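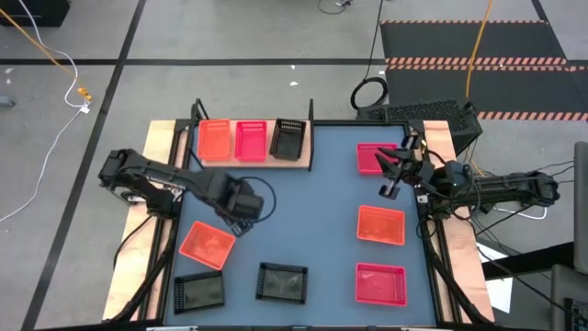
Elikem Nutsugah
Student intern, kitting area, Nartey site

Project report – what the two arm cell changes for the people who sort

Tuesday, August 11, 2020

I was at Nartey for the summer placement and my topic was the basket sorting cell, specifically what it does to the jobs next to it. Not the programming. Joaquim Prata did the programming and his notes are in the shared folder under Ulard, which is what everybody calls the cell.

Background, short. Parts come to kitting in small open plastic baskets. Color tells you where it goes: orange to assembly, pink-red to rework, black back to stores. Before, one person stood at a bench and sorted baskets by color for a whole shift. Boring job, sore shoulders, but you could talk to people. Now two arms on one table do the moving, with a shelf at the back for finished rows.

What I did
Sat with the sorting crew for 4 weeks. Interviewed whoever would talk to me, mostly at breaks. Also did the tending job myself for a few shifts so I'd know what I was asking about. Thư Vũ from the office gave me the old shift sheets.

The job now
It's called tending. You load baskets, clear the shelf, and step in when an arm stops. Stops are mostly dull – basket sitting at an angle, two baskets touching, cable needs moving out of the way. You hit hold, fix it, hit resume. Each one is short but you can't really go do something else, becuase the next one might be right away or might be half an hour off. Mohammed-Awal Tsikata has sorted here longest and he said it's like minding a toddler. He meant it half nicely.

Lifting is way down. Everyone agreed on that, even the people who don't like the cell. The shoulder complaints I heard were all about the old bench.

Break times got worse. With the bench you just stopped. With the cell somebody has to cover, so breaks are staggered and people eat alone a lot. This came up more than job security did, which suprised me.

Who knows what
Training was 2 sessions, roughly 30 minutes each. Enough for hold and resume. Not enough for anything else. When an arm loses its home position the crew waits for Joaquim, and if he's over at the Okberg building they wait a while. Nhyira Ansah taught herself the homing routine by watching him do it and now she gets called over from her own station. She isn't paid as a tech. She brought this up, I didn't ask.

Pay grade for tending is the same as for sorting. The crew thinks it should be one step up. The supervisor says it's under review until December.

Floor stuff
Cables. The area around the table has cables on the floor and people step over them to get behind. I wrote this up separately on the safety form. A cover strip would probably do it. The floor tape helps for knowing where to stand but new people don't know what the lines mean, so put it in the training.

Recommendations
– longer training, with homing in it, for anyone who tends
– second person trained per shift so breaks can overlap again
– decide Nhyira's role and write it down
– cable covers
– ask the crew before the next cell gets placed, they had opinions about where this one went and heard about it after

Not covered: night shift, I never got on it. Also no costs, Ustard (the integrator) has those numbers and I didn't get them in time. Interview notes are in the appendix, names taken out except where people said it was fine.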